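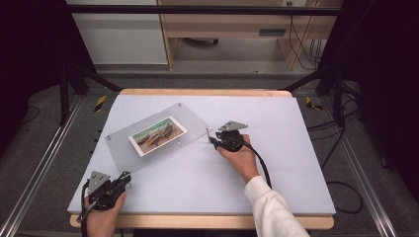

How many pairs of hand-held grippers should a small group buy in the first year? Two pairs, with one in use and one on the shelf, and money held back for cables.

That's the short version. I've been putting next year's equipment budget together for our group and a few people asked how I split it, so I'll go through it in order.

We do two-handed table work. A person holds a gripper in each hand, does a small task, and the recording goes toward training an arm later on. The arm is a separate budget and I'm leaving it out of this thread.

First thing I got wrong last year: I priced the grippers and treated everything else as odds and ends. The odds and ends came to more than the grippers did.

Cables are the worst of it. A cabled gripper gets bent at the same spot every time the wrist turns. We paid 40 dollars a cable from Karaki and went through them faster than I had planned for. This year they have their own line.

Buy cables in the length you need, plus a little slack. We bought long ones so we could move the table later. We haven't moved the table.

Second line is the fingers. The tips wear and the slim ones bend if someone leans on them. A set from Briltow is 110 dollars. I'm planning on a set per quarter for each pair in use, and I'd rather have one left over in July than stop for two weeks waiting on shipping.

Ask the seller whether you can get the fingers without the whole jaw. With one of our quotes you couldn't, and that changed the price a lot over a year. I only found out by calling.

Third line is the things being handled. They look cheap on the order form. Flat, clear and shiny parts are slow to pick up and easy to scratch, so order more of those than you think you need. Foam board for the tabletop goes on this line too. It marks up and you swap it out.

If you're getting acrylic cut, get all of it cut in one order. Mollo charges a setup fee each time, and we paid it three times for pieces that could have been on one sheet.

Fourth line is the station itself. We had a quote of 2,000 dollars for a metal frame with rails, delivered but not put together. Assembly took two of us most of a Thursday. If you're paying people by the hour, put that in the budget as well - it's a real cost even when no invoice shows up.

Measure your doors before you order a frame. Ours came in sections and fit. The group down the hall ordered a welded one from Gruserwood and had to take a door off.

Fifth line is people. This is the biggest number on the sheet and it should be. An operator who has had proper practice wastes fewer takes. I budget a full week of practice before I expect anything we can keep, and I don't move that week when the schedule gets tight.

A few people asked about renting. I looked into it. For a job under two months it makes sense. Past that, the rental fees on the one offer I got would have passed the purchase price, and the damage terms were vague about cables and fingers, the two things that wear out.

Used gear: fine for frames, rails, tables and shelving. I wouldn't buy used grippers unless I could try them in person first. Play in the jaw is hard to judge from a listing.

Issa Mahasneh asked how I track all this. It's one spreadsheet with 227 rows. Each row has the item, who sold it, what we paid, the date it arrived and the date it was replaced. The last column is the one I use most when I write the next budget.

What I'd cut first if the money came in short: the second frame. What I'd cut last: spare cables and practice time.

One more thing on quotes. Get the shipping cost and the lead time in writing before you compare prices. Our lowest quote for fingers was in third place once shipping was added.

I'm sending the final sheet in next week. If you've budgeted for wrist mounts separately from the grippers, I'd like to know what you set aside for them. I have them lumped together right now and I'm not sure that's right.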